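玄関の湿度を測る

梅雨どきに革靴の内側へ白い粉が出るのが続いたので、玄関の湿度を記録することにした。使ったのは手持ちの温湿度ロガーで、記録間隔は3分。設置場所は靴箱の中段と、玄関の壁の二か所である。

最初にセンサーの校正をした。密閉容器に飽和食塩水を入れ、同じ容器にロガーを一晩置く。食塩の飽和水溶液なら、平衡時の相対湿度は室温付近でおおむね75%になる。片方は2ポイント高く出たため、以後の値はその分を引いてある。

結果は予想と少し違った。壁側は朝夕で大きく振れるのに、靴箱の中はほとんど動かない。動かないまま高い。扉を閉めた状態では、外の湿度が下がっても中が追従するまで半日近くかかる。夜に帰宅して靴をそのまま入れた日は、翌朝まで値が下がらなかった。

対策は三つ試した。扉を夜間だけ開ける、シリカゲルを置く、靴を一晩外に出してから収納する。シリカゲルは500グラム入りを買い、小袋に分けて各段に置いた。乾燥時に392グラムだった分が一週間で飽和に近づき、以後は効きが鈍る。電子レンジでの再生は袋の材質を確認してから行うこと。私は袋から出し、フライパンの弱火で戻している。

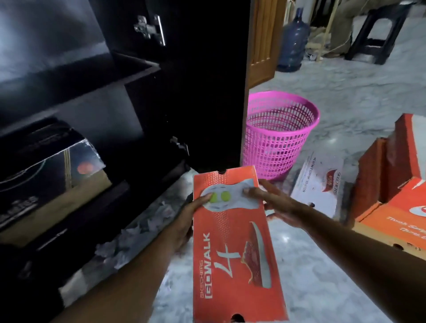 Velimir Perićからは、箱に入れたまま保管するなら乾燥剤は箱ごとに入れないと意味が薄い、という指摘が来た。紙箱は湿気を通すが、蓋を閉めると空気の入れ替わりは遅くなる。靴箱全体の値だけ見ていても、箱の中はわからないとのことだった。

もっともな話なので、ロガーの一台を紙箱の中へ移した。箱内の変化は靴箱の中段よりさらに遅く、山も谷も丸くなる。急に湿ることはないが、いったん湿ると抜けない。濡れた靴を箱に戻すのは避けたほうがよい。

いまの運用は、脱いだ靴は一晩たたきに置き、朝に収納、扉は入浴中に開けておくというもの。ただし雨の日は扉を閉めたままにする。外気のほうが湿っているときに開けても逆効果で、ロガーにもそのとおり出ていた。

残る課題は下段で、まだ一度も測っていない。床に近いぶん温度が低いはずなので、次はそこに置く。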